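Section 4. Setting Up the Counter Display

This section covers the tabletop counter: the stepped stand, the baskets, the snack tray and the serving tray. Read section 3 (Unpacking and Cleaning) first if the acrylic parts are still in their protective film. Wall shelves and the chilled cabinet are covered in section 5.

4.1 Before you start

Check that you have the following:

- Roltier stepped stand, clear acrylic
- White rectangular tray for packaged snacks
- Beige serving tray
- Wicker baskets, one round and one oval
- Price card holders (pack of 14)
- Soft cloth

The table must be level and dry. Wipe it down and let it dry fully before placing the stand. If the table rocks, adjust the feet now. Leveling a loaded counter usually ends with jars on the floor.

CAUTION: Do not use alcohol wipes or glass cleaner on the stand. Both will cloud clear acrylic, and clouding is not covered by the Prasertsri parts warranty. Use warm water with a drop of dish soap.

4.2 Placing the trays and baskets

1. Put the serving tray in the center of the table. Everything else is placed in relation to it, so do this first.

2. Place the white snack tray along the back. Bagged crackers and wrapped snacks go in it with the front of the pack facing the customer where possible.

3. Place the oval basket just in front of the snack tray. Use it for foil food containers. Stack them flat, lids up, with the largest at the bottom.

4. Place the round basket to one side of the serving tray, close enough that food can be moved from one to the other without reaching over anything. Use it for wrapped sandwiches.

5. Stand triangular sandwiches upright in the round basket. Laid flat, they press on each other and the film works loose at the corners. 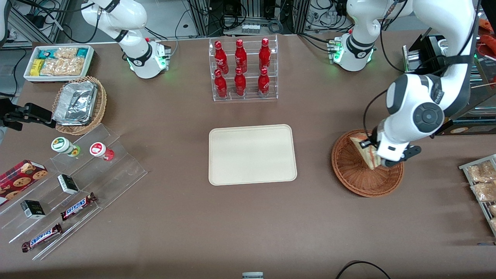

Figure 4-1. Serving tray at the center, wrapped sandwich in the round basket, snacks and foil containers toward the back.

NOTE: Wicker sheds small pieces when new. Shake each basket out over a sink and brush the inside before first use. Unwrapped food must not go directly into a basket. Use a paper liner, part no. 783.

4.3 Assembling the stepped stand

1. Lay the two side panels on the cloth with the slots facing up.

2. Slide the shelves into one side panel, starting with the lowest. Each shelf should go in with hand pressure. If it sticks, take it out and check for film left in the slot.

3. Fit the second side panel over the free ends of the shelves and press down evenly along its length.

4. Turn the stand upright and check that it sits flat on all four corners.

5. Carry it to the table with both hands under the base. Do not lift it by a shelf.

The stand may be set square to the table edge or at an angle. An angle is often better on a small counter, as it leaves more room around the serving tray.

CAUTION: Never use a mallet or any tool on the shelves. A cracked slot cannot be repaired and the panel will have to be replaced.

4.4 Loading the stand

Load the stand only after it is in its final position. Work from the lowest tier upward so that your sleeve does not catch items already placed.

Small goods sell better from the steps than from a basket, where they sink to the bottom and get overlooked. Give each product its own spot and leave enough space to pick it up by the sides. Turn the label to the customer and keep barcodes where the scanner can reach them. Chocolate bars can lie flat with the name showing, one to a tier, and there is no need to line them up exactly – the two Snickers bars in Figure 4-2 are on different tiers. Round containers are best kept on the lowest tier, well back from the front lip. 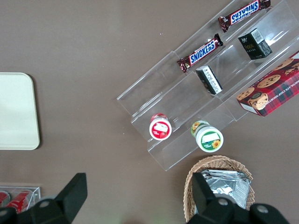
Figure 4-2. Stepped stand with candy bars, small boxes and round containers.

Boxes need more thought than bars, mainly on account of their size. A box that is wider than the space left for it will hang over the side and can be knocked off by a passing elbow. Measure your largest box before deciding what goes next to it. Push it back until it rests fully on the shelf, and check it again after each restock. The red plaid shortbread box above leans over the edge of the stand and should be moved in. Very small boxes may be stood upright or laid on their sides, whichever shows the printing you want seen.

NOTE: Price card holders clip to the front lip of each tier. Fit them last. If a holder covers the product name, move it to the side of the item.

4.5 Daily check

- Wipe the shelf edges, where fingerprints show most.
- Bring items forward as stock goes down.
- Check dates on sandwiches and foil containers at opening and again at 2 p.m.
- Press lightly on each side panel. Any movement means a shelf has worked out of its slot. Unload the stand before pressing it back in.
- Empty crumbs from the baskets and replace the liners.

4.6 Replacement parts

Shelves and side panels are sold separately. Side panels come in pairs only. Orders go through Vindico using the form on page 23. Write the stand size on the form – panels from the older Fotov stand look the same but have narrower slots and will not fit.

Stands bought before April have a shorter front lip and need the small price card holders. Check the lip against the gauge printed on the form before ordering.

Section revised 8th November by Kamol Yensuk. Replaces all earlier versions of section 4.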